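Setting up your counter (Nesano slicing set, part 2)

I put this part of the guide together on a Saturday morning in my own kitchen, so it follows how I like to work. Danica Gajdoš wrote the cleaning chapter, and she's much tidier than I am!

1. Clear the front half of the counter and wipe it down. Let it dry before you put anything on it.

2. Push everything you won't need right away up against the wall. I keep drinks back there too (I've knocked over enough of them).

3. Put the big lavender bowl near the front, where you can reach it without leaning. Peels and ends go in this one.

4. Set the shallow steel bowl next to it, on the right. It's for the slices, and mine holds almost 770 grams of cucumber before it starts to spill over.

Note: Any shallow bowl will do if yours is in the dishwasher – just don't use a tall one, you'll be fishing around in it forever. 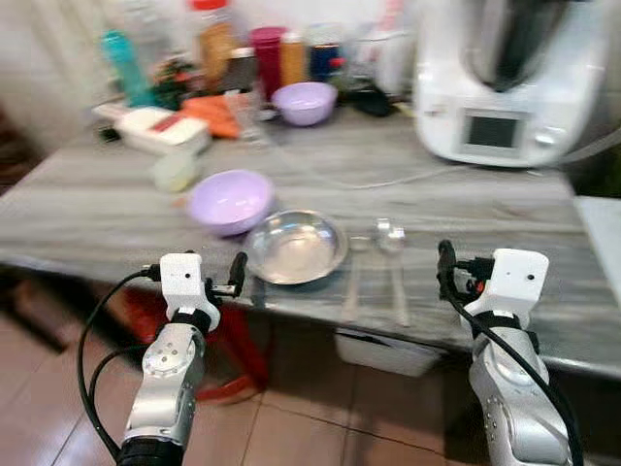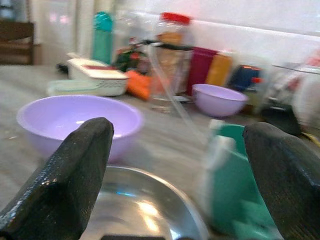

Both pictures: lavender plastic and shallow steel bowls on the gray counter.

5. Lay two metal spoons to the right of the steel bowl, handles toward you. One is for tossing and the other for tasting, and please don't mix them up like I do.

6. Leave the slicer behind the bowls until your vegetables are washed and trimmed.

CAUTION: The blade is sharp even when it looks dull. Never feel for it with your fingers, and never leave the slicer in a sink full of soapy water.

7. Keep a smaller bowl handy for salt or dressing.

If a part is missing, ask for spare kit 3057. Slicing is covered in part 3, starting on page 32.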